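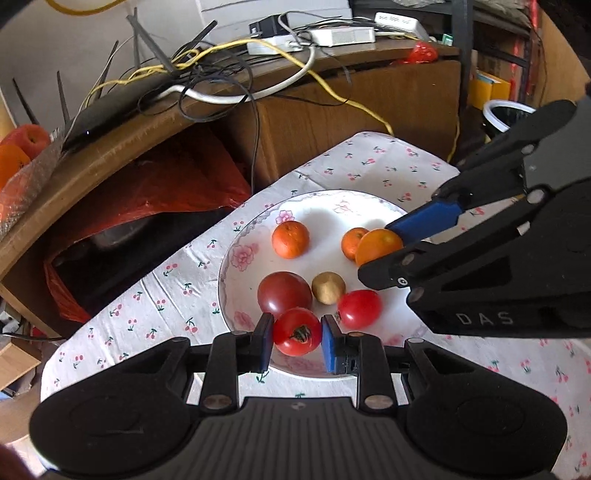

Mandarins and tomatoes on a plate.

Sivo: district-level cholera situation reports, coded

Version 6

Summary

Sivo is a table of coded statements taken from public situation reports on cholera outbreaks. Each row holds one statement about cases, deaths, supplies, water or staffing, tied to a district and a reporting week. The set has 1256 rows drawn from 213 reports. It was built to test software that pulls figures out of outbreak bulletins, and has since been used for work on reporting delay.

The reports were written for health workers and aid offices. They are short, often two to four pages, and the layout changes between issues of the same bulletin. Scanned reports were typed in by hand. No optical character recognition output is included.

Files

reports.csv: one row per report, with title, issuing office, language, page count and retrieval month.
statements.csv: the main table.
districts.csv: district names, spelling variants and parent region.
codebook.txt: definitions for every category, with borderline cases.
changes.txt: changes by version.

All files are UTF-8, comma separated, with a header row. Empty fields mean the report gave no value. A zero means the report said zero. Earlier versions mixed the two, and any script written for version 4 or below should be checked before it is run on this one.

Fields in statements.csv

statement_id: integer, stable across versions. Retired numbers are not reused.
report_id: key into reports.csv.
district_id: key into districts.csv. Blank for national statements.
week: epidemiological week as printed in the report.
category: cases, deaths, supplies, water, staffing or other.
value: number as printed, with separators removed.
unit: persons, liters, kits, beds, sites or none.
cumulative: yes, no or unclear.
status: suspected, confirmed, mixed or not stated.
quote: the source sentence, at most 40 words.
coder: A, B or both.

Coding

Two coders worked through the reports separately, using the codebook. Of the 1256 rows, 630 were coded by both, and these carry "both" in the coder field. Disagreements were settled by Latrice Szabo, who also maintains the codebook. The original codes from before settlement are not part of the release.

Most disagreements were over the cumulative field. Many bulletins print a running total in the text and a weekly count in the table, with the same heading. Where the report did not make clear which was meant, the row is marked unclear. Please do not recode these rows by subtracting one week from the next. Revised totals can go down as well as up.

Supplies statements cover items sent, items received and items requested. The category does not separate them. Users who need the difference should read the quote field.

Loading

The reader in the Hotier package handles the blank and zero rules above:

from hotier import load_table
rows = load_table("statements.csv", blanks="missing")

Rovov exports can be produced with the script in tools/export_rovov.py. It drops the quote field, as Rovov limits text columns to 255 characters and some quotes run longer.

Known problems

Week numbers near the turn of the year are not consistent. Some offices restart at 1, others continue to 53. The field is left as printed.

Four districts were split during the period covered. Rows keep the district name used in the report, and districts.csv lists the old and new names without mapping cases between them.

Vietnamese-language reports, gathered under the subproject Từ, were coded from the original text by one coder only. Their quotes are given in Vietnamese with tone marks. Some spreadsheet programs will damage these characters on opening unless the encoding is set by hand.

Deaths in the community and deaths in treatment centers are both coded as deaths. A split is planned. It will need a second reading of every report, and no date has been set.

Limits on use

Sivo is not a surveillance source. The reports were picked for variety of layout and wording, so the rows do not add up to an outbreak total for any place. Case fatality ratios should not be computed from this table.

The reports contain no patient names. Names of local health staff that appeared in source sentences have been replaced with [name] in the quote field.

Changes in version 6

Added the status field.
Blank and zero values separated throughout.
Liters used for all water volumes; two reports had used gallons.
Duplicate statements from reissued bulletins removed. The later issue was kept.
Retrieval months corrected for the reports gathered in May.

Corrections

Send the statement_id, the current value and the page of the report that supports the change. Corrections without a page reference will be held until one is supplied.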